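Toshiko Arai
January 22, 2020

Okay friends, a long one tonight, so get your tea. I have been trying to make setting the table a real thing in our house again, even on plain weeknights when it's only cereal or leftover soup, and I have Thoughts about placemats, bowls and straws.

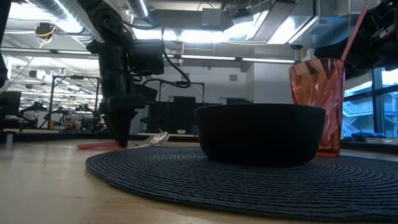 Remigiusz Gajewski replied that round mats are a waste of a good table, that the fork always ends up half on and half off, and that he went back to rectangles years ago and has never been sorry.

Remigiusz, I hear you, and I used to say the very same thing! But I've come around on round. We eat out of bowls most nights, and a bowl looks so settled on a round mat, like it was always meant to sit there. The spoon can live on the bare table next to it. I've stopped fussing about that part.

The navy was a bit of a gamble. I grew up with my mother's cream linen mats, which were beautiful and which we were scared to breathe near. A dark woven mat forgives you for tomato soup. It doesn't forgive you for rice, I'll warn you, because the grains get down between the coils and you have to turn the whole thing over the sink and tap it like a drum.

I looked at the Zornley ones first (lovely, very thick) and just couldn't make myself pay that for something that goes under dinner. Then I nearly bought a set from Bikby, had it in the cart for 3 weeks, took it out, put it back in, you know how that goes.

About washing them, since Subira Simiyu asked me this in December and I never answered, sorry Subira! Cool water, a drop of dish soap, a soft brush going the same way the cord goes. Then lay it flat on a towel. Please don't hang it over the faucet. I did that once and it dried into a sort of hat.

Now bowls. My feeling is that a wide low bowl is the most useful dish a person can own. Oatmeal, noodles, salad, stew, the last of the grapes. I could happily give away all of our dinner plates, and one day when my husband is out of the house I might.

A matte black one does show every spoon scratch, I'll be fair about that. Baking soda and a damp cloth gets most of them off. Food looks wonderful in it though. Plain white rice with an egg on top looks like you went to some trouble.

And then the cups! I am a grown woman and I love a big orange-red plastic cup with a straw in it. The cut pattern on the sides catches the light and makes a glass of water feel like a small vacation. I drink so much more water when there's a straw, too. I tried keeping track with my 14 ounce glass and gave up by lunch, and with the big cup I don't even think about it.

Get yourself a straw brush if you don't have one. Mine came in a pack with more than 10 of them in different sizes, which is a silly number of brushes, so if you live near me please come and take one.

Renji Tamura wants to know if a pink plastic handle next to a plain metal spoon "counts as a matching set." Renji, no, and I don't mind a bit. Our drawer is all odds and ends. The Avier spoons were a wedding present, and everything else wandered in from picnics and potlucks over the years.

One last thing and then I'll let you go. Put the mat down first, before you start cooking. It takes a minute, and then when the pot's ready you're not shoving mail and homework aside with your elbow while holding something hot. It has changed our evenings more than any recipe has.

Tomorrow I'm going to try that barley soup Ryota Shibata posted. If anybody has made it with mushrooms instead of the chicken, tell me how long you simmered it, please, I'm starting around four.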